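Laxdal Extends Library Hours and Drops Late Fees Under New Service Plan

The Laxdal Public Library will stay open later on weeknights and will no longer charge fines for overdue items, under a service plan approved by the library's board of trustees and taking effect in June.

The plan covers the main building and both neighborhood branches. Under the new schedule, the main building will open at 9 a.m. and close at 9 p.m. on weeknights. It has closed at 6 p.m. for the past 11 years. Weekend hours at the main building will not change. The two branches will each add one late evening per week, with the choice of evening left to branch staff after the first month of operation.

Armelle Pons, director of library services, presented the plan to the board at its most recent meeting. She told members that the current closing time had become the most common complaint received at the front desk and that many working residents were able to use the building only on weekends.

"A person who finishes work at five and has a child to collect cannot reach us before the doors close," Pons said. "We have heard this from parents, from shift workers and from students, and the board has now given us the means to respond."

The longer hours will be staffed through a change in scheduling and the hiring of five part-time employees. Applications for those positions are open now. Applicants do not need a library degree, although experience in public service is preferred. Training will be provided before the new schedule begins, and new employees will work alongside a senior member of staff for their first month.

The board also voted to end daily fines on books, magazines, audiobooks and films. Existing overdue fines will be cleared from all accounts on the day the plan takes effect. Cardholders do not need to apply or visit the library for this to be done. According to figures given to the board, 1,211 cardholders are currently blocked from borrowing on account of unpaid fines. Most of the blocked accounts have seen no activity in the past year.

Charges for lost or badly damaged items will remain in place. An item will be treated as lost when it is 45 days overdue, and the borrower will be billed for the cost of replacement. The bill will be canceled if the item is returned in good condition. Borrowers with an item marked as lost will not be able to take out further items until it is returned or paid for.

Board members discussed whether the end of fines would lead to longer waits for popular titles. Pons said that holds would be handled under stricter rules. An item requested by another reader will not be renewed, and the borrower will receive a reminder three days before it is due, on the due date, and again one week later. Reminders will be sent by email, text message or letter, according to the preference on the account. She asked cardholders to check that their contact details are current.

The plan also sets aside money for work inside the main building. The second-floor reading room will receive new lighting and more seating, and the worn carpet on the stairs will be replaced. The Barier Room, used for public meetings and classes, will be fitted with a door that can be locked separately from the rest of the building – a change that will allow community groups to finish their meetings after the library has closed. Groups that already hold a standing reservation will keep their usual times.

Work on the reading room is expected to take 17 days. During that time, the second floor will be closed to the public. Staff will bring books down on request, and a temporary study area will be set up beside the periodicals section on the first floor. The children's room will not be affected by the work. The elevator will remain in service, except for short periods when furniture is being moved.

Parking arrangements will change slightly with the later hours. The lot behind the main building will remain open until 9:30 p.m. on weeknights, and the side entrance will close at 7 p.m. After that time, visitors should use the front entrance, where the ramp and the automatic door are located. The outdoor book return will continue to be available at all hours.

The board will review the new schedule after six months. Staff will keep a record of the number of visitors in each evening hour, the number of items borrowed and the number of returned items that had been overdue. A written report will be presented at a public meeting. If evening use is low at either branch, the additional hours may be moved to a different evening or to the morning.

Residents who wish to comment on the plan may do so in writing at any service desk or by letter to the director's office. Comments received before the end of the first month will be included in the material given to the board. Copies of the full plan are available at all three locations, and a large-print version may be requested.

Library cards are free to anyone who lives, works or attends school in Laxdal. Proof of address or a letter from an employer or school is required. Cards that have expired can be renewed in person or by telephone, and the same card number will be kept where possible.

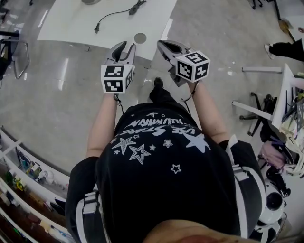
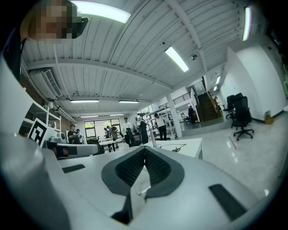
Will fines already paid be refunded when the new plan begins?

Fines paid before the plan takes effect will not be refunded. Cardholders who believe they were charged in error may ask any service desk to review the account, and a reply will be sent in writing.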